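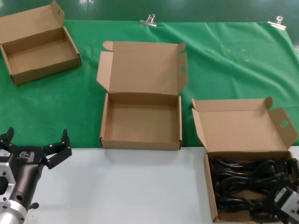

About Pekuvby

Posted in: Company / Park Construction & Ride Systems
September
By Pascal Brandes

Pekuvby is an engineering and site-supervision office for amusement parks. We plan track replacement, station rebuilds, queue structures and foundation work for parks that stay open while the work is going on. We don't design rides and we don't sell them. Our clients are park operators and, less often, the ride manufacturers they buy from.

The office is in Kendby, in a former rail maintenance shed that dates from 1872. The ground floor has the survey store and a drawing room. Everyone else sits upstairs. There are 233 closed projects in the archive, the oldest on paper and the rest on the server, and clients may request the record set for their own park at any time.

What we do

Most jobs start with a condition survey. We measure the existing structure, check it against the drawings the park holds, and mark the differences. On older wooden coasters the differences can run to many pages, usually footing depth and bent spacing. The survey report lists each item with a location code, a severity grade from 1 to 5, and a proposed repair window.

After the survey we write the phasing plan. It says which paths close and when, where the crane stands, how deliveries reach the site before opening, and what guests will be able to see. Sight lines are covered in a separate drawing. Construction walls are set by height and by distance from the nearest walkway, and we check them again from any elevated ride or train that passes the site.

During the build we keep one supervisor on site per shift. Night shifts end 90 minutes before park opening, which leaves time for a sweep of the guest areas and a handover to park operations. The supervisor signs the handover sheet. If it isn't signed, the area stays closed.

Testing and commissioning remain with the ride manufacturer. We attend the tests and record loads on the foundations and columns, but we do not release a ride to the public.

Mosoti

Mosoti is our in-house scheduling tool. It was written for a dark ride rebuild where the show building could only be entered from one side, and it has been kept up ever since. It links each work item to a closure area, so a late delivery shows up as a change to the guest path map as well as on the bar chart. Clients get read access. We do not license it separately.

Predden office

The Predden office handles water rides and everything with a pump room. It has its own survey crew and its own tank inspection gear. Inquiries about flumes, rapids and splash-down basins should go there directly, as Kendby will only forward them.

Working with us

Send the park map, the ride file if you have one, and your operating calendar for the coming season. A first answer takes around two weeks, longer in spring. We quote the survey as a fixed price. Supervision is billed by shift.

We take two trainees a year, normally from civil or structural programs. Applicants should be fine with heights and with starting work at 10 p.m.

Comments

trackwalker_dan: Does the severity grade go up or down? Our last consultant had 1 as the worst and it caused a mix-up with the steel crew.

P. Brandes: 5 is the worst. The key is printed on each page of the report.

Marla K.: Do you take on carousels or is it only the big stuff? We have a pavilion roof that needs looking at, the machine is fine.

P. Brandes: Pavilion roofs yes. Please send the span and the roofing material to Kendby.

coasterfan88: so are those walls in the valley section coming down before the season starts or not

Joel: Link to the trainee form goes to last year's page.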